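Home | Shop | Table Linens | Care Guides | Contact

Print this page | E-mail to a friend

Elholm Printed Tablecloth, Pink

Item 35-18, from the Traldale range

The Elholm is a printed cloth for kitchen, craft and laundry tables. It comes in pink with a thin gray line pattern. The cloth is sold flat-folded, one per pack, and the edges come hemmed.

We have stocked the Traldale range since February and the Elholm is the one customers reorder most. It suits a table that gets used for more than meals - folding, mending, sorting the wash.

Sizes
Small: seats four
Medium: seats six
Large: seats eight

Price: $24 small, $35 medium or large
Shipping: $9 flat rate, free on two or more cloths

Care: Machine wash cool with like colors. Wash separately the first time. Line dry or tumble on low. Iron on the back if needed. Do not bleach.

Orders placed before noon leave our Konport warehouse the same day. Returns are accepted within 18 days if the cloth has not been washed. Claeys table pads are sold separately and fit under all three sizes.

We use cookies to remember your cart. By continuing to shop you accept this. OK | Read more

Choosing a size for a laundry table is mostly a matter of how you fold. Sweaters and other knits need room to lie flat, and a cloth that covers the full top keeps them off bare wood. With a light gray ribbed knit laid over a blue garment, the pink still shows behind the clothes, curling gray lines and all. If you fold large items such as sheets, order the large.

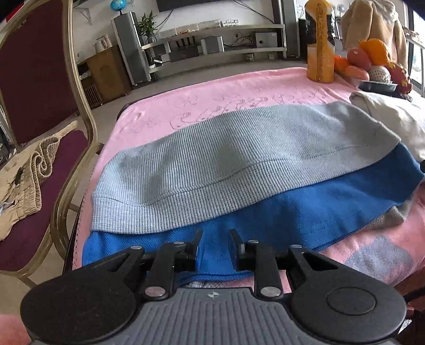
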